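FLOLTLEY – Starting in February, the Floltley branch library will let patrons bring covered drinks and small snacks into the main reading room, ending a food ban that has been in place since the building opened.

The change follows a survey of cardholders last fall. Of the 246 people who replied, 200 said they would stay longer if they could eat something at their seats. Branch manager Brenda Herrera said most of them were students and people who come in on their lunch hour.
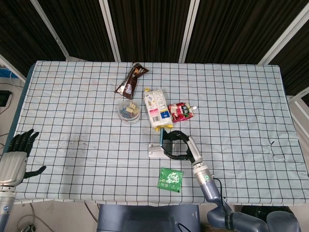
The new rule covers the reading room and the study tables by the east windows. The computer area and the local history room stay food-free. Hot meals are still not allowed anywhere, and drinks need a lid. A single wrapped snack or a small clear container of bite-size pieces is the sort of thing staff have in mind. Brown stains on a tablecloth will wash out, Herrera said, but a stained book usually has to be replaced, and patrons will be charged for damage as they are now.

Two extra trash cans will go in near the front desk, and the tables will be wiped down at noon and at closing. Suleiman Nwosu, who runs the homework club, has asked parents not to send nuts.

The rule will be reviewed after two months. Comments can be left at the desk or mailed to the branch.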